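5. Setting up the sandwich fixture

This section covers the holder fixture for the Ngau bench arm. Finish the gripper calibration in section 4 first. You need the printed parts bag, the red rod, the clear rail, and one tray.

5.1 Assembling the fixture

1. Wipe the tabletop with a damp cloth and let it dry. The clips will not sit flat on grit.

2. Lay the rod on the table, pointing away from the arm. A slight lean is fine.

3. Press the narrower crossbar onto the far part of the rod and the wider one onto the near part. Leave a short length of rod showing past the near clip.

4. Set the rail at the right side, close along the left rim of the tray, with the crossbars running out toward it.

Note: The clips are the weak point of this design. Press straight down with your thumb. If you twist them on they split along the sleeve, and the spare bag from Drurkevley only has two. 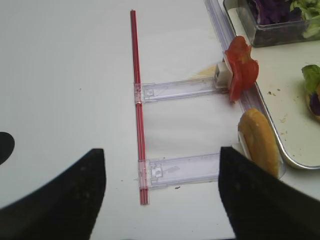 5. Check the reach. Jog the arm at 20 percent speed until the fingers are over the near crossbar, then over the far one. Stop if either finger touches plastic.

6. Save both positions in the Nernenon software as NEAR and FAR. Do not reuse the positions from an older layout, even if the tray has not moved.

Caution: Keep your hands off the table while the arm is powered. The stop button goes on your side of the bench – never behind the arm.

5.2 Loading the food

1. Put the vegetable container at the far end of the tray. Purple cabbage goes on the left and lettuce on the right.

2. Stand the bun piece on edge in the near holder and the tomato in the far holder by the white block. Push them in only until they stay up by themselves.

3. Build the rest of the sandwich on the tray, beside the rail, with the lettuce on top.

4. Start the program and choose Single Pick. Run the bun before the tomato. 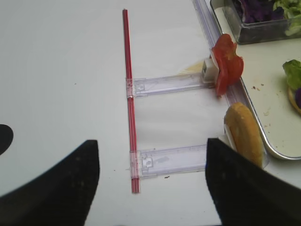 Didier Royer

If the fingers close short of the bun, raise the close value in steps of 20 and try again. The Gamalia motors accept values up to 2,000, but a bun will flatten long before that.

Crumbs on the table do no harm to a run. Brush them away from the clips before you move the fixture, and wipe the finger pads when you change foods.

For storage, pull the crossbars off the rod and wash them by hand in warm water. Fault codes are listed on page 23.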